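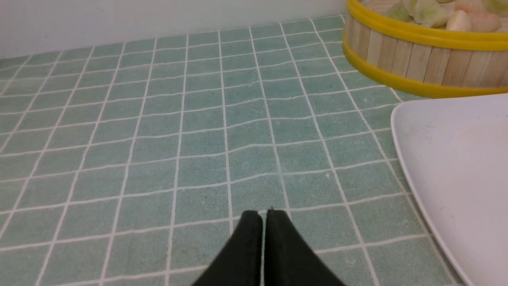
*2 min read*

**2021-09-15 – handling rules, counter station**

Good session on the rulebook. We started the morning with 13 rules from the Kovalchuk draft and I now think 11 of them earn their place. The two I want to drop are both about speed near the wall, and the workspace limits already cover that.

Start pose first, since we argued over it all through July. Fingers over clear tile, open just a little, nothing held, basket and plate both off to the right. I love this as a standard start! Anyone can glance at the wrist view and tell whether the station is set up properly before enabling motion.

Rules as they stand tonight:

- Nothing between the fingers at enable. Check on the wrist view, then check by eye.
- Keep the approach lane clear. Tools go on the cart, never on the counter.
- Steamer behind, plate nearer. If somebody swaps them, it gets logged as a different layout.
- Anything that touches the pieces stays with that setup until it has been wiped down.
- Hand in the workspace means arm disabled. Paused doesn't count.

That last one is copied nearly word for word from the Hondska cell rules, and it's the best line in either document.

Wiping: the grout needs its own step. Cuder's sheet says "wipe surface" and leaves it there, fine for a steel bench but pretty thin for small square tiles. I'm adding a crumb check before each run. There's a little dark speck and a pale fleck on the tiles in today's view, just the sort of thing I'd like people to get in the habit of spotting.

Also the grid lines bow in the wrist view. Please don't judge "straight" or "centered" from them by eye – use the calibrated overlay. Fotonis lens notes are in the shared folder, section 5.

To do:

- [ ] rewrite rule 2 so it says how far the lane extends
- [ ] print the short version, big type, for the wall by the door
- [ ] ask whether a regrip counts as a new attempt (I say yes)
- [ ] plate smudges: pass or fail? need a threshold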